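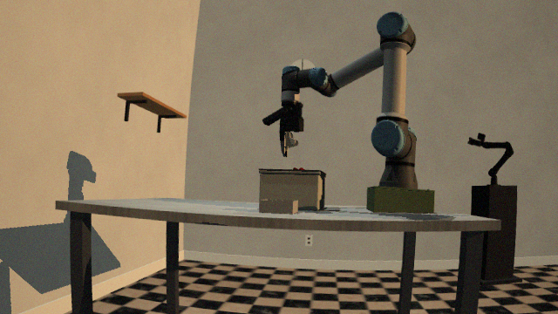
Page last edited: Sunday, 4:12 pm

Packing line robots, what changed for you?

benchrat80
We're kitting plug parts at the Zistcombe site and management wants an arm doing the picks. They've run the whole thing in simulation first (Flodano did the model). I like my job and I'm a bit nervous! Anybody been through it?

osport_nights
Been there. My shift went from picking parts to watching an arm pick parts — my wrists are thrilled, my brain less so. We used to do 1576 kits a night by hand and I kinda miss the rhythm.

kittylift
Disagree, I'd never go back. I learned to write the pick routines and got a raise out of it. Ask for the training NOW, before they hire somebody from outside.

benchrat80
Ok, this is the part I keep arguing about with my lead. They lie every which way in the tray, and I sort that out with my fingers without thinking.
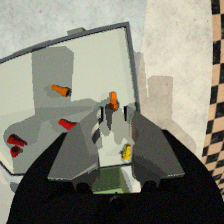 Gripper open over the tray, orange, red and yellow pieces

osport_nights
Yep, mixed angles were our headache too. We had 11 stops in one shift at Koppel.

kittylift
And how many by the spring? Give it time.

osport_nights
Fewer, sure. Fewer of us too.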